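Apprendre à un bras à servir une citronnade

Imprimer cet article | Envoyer par e-mail

30 septembre 2023

Je vous avais promis des nouvelles depuis le mois d'août, et puis la rentrée est passée par là, les enfants, le déménagement du bureau, enfin bref, me voilà. Plusieurs d'entre vous m'ont demandé ce que je fabriquais de mes journées depuis que je travaille chez Ziniven. Ma mère, elle, raconte à ses voisines que je « joue à la dînette avec des robots », et je dois reconnaître que je n'ai pas trouvé de meilleure formule !

En ce moment, c'est le bar. Le projet s'appelle Skusetti et il s'agit de préparer des boissons fraîches : prendre un demi-citron, mettre des glaçons dans un verre, remuer, rapporter les verres au bon endroit. Des gestes que je fais chez moi sans y penser, en parlant à quelqu'un, et que je dois maintenant montrer au bras assez lentement pour qu'il en garde quelque chose.

Il y a deux façons de montrer. La première, c'est à la main : on libère les articulations, on attrap​e le bras par le poignet et on l'emmène là où on veut, un peu comme on guide la main d'un petit qui apprend à écrire. J'adore ça, on sent le poids, on sent quand on force. La seconde, c'est la commande à distance, avec un peu de recul, et là j'ai mis un temps fou à m'y faire. Les premiers jours je me penchais avec tout le corps pour aller chercher un citron vert, comme les gens qui se tordent sur leur chaise devant un jeu de course (Yanling Bai en a fait une imitation très cruelle à la cantine).

C'est d'ailleurs Yanling qui m'a donné le meilleur conseil : ne pas corriger en catastrophe. Quand on rate la prise, on a envie de donner un petit coup sec pour rattraper, et ce petit coup sec, le robot l'apprend avec le reste. Alors on s'arrête, on remonte, on recommence proprement. Nous en sommes à 3 397 démonstrations toutes tâches confondues, et je crois bien reconnaître les miennes à leur côté hésitant dans les descentes.

Le plus difficile, ce sont les verres à pied. La pince n'a que deux doigts et le pied est si fin qu'il faut arriver bien droit, fermer doucement, puis lever sans tourner. J'ai fait neuf essais de suite l'autre matin avant d'en avoir trois que j'accepte de garder. La pelle à glace est plus gentille, à condition de la prendre loin sur le manche, sinon on a l'air de vouloir pelleter la neige.

Lanying Xiong, qui relit nos enregistrements, nous demande aussi de changer la disposition d'une fois sur l'autre : les citrons plus à gauche, la planche un peu de travers, le bol ailleurs. Au début je remettais tout bien aligné par réflexe, et elle venait tout déranger derrière moi avec beaucoup de calme.

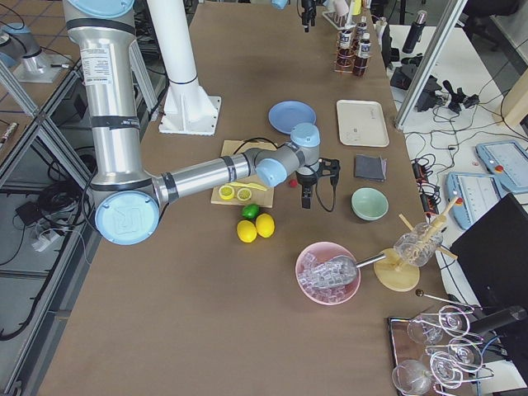
La semaine prochaine on attaque les tâches à deux bras, et je m'entraîne déjà le soir dans ma cuisine, une pince à spaghettis dans chaque main. Je vous raconterai.

Imprimer cet article | Envoyer par e-mail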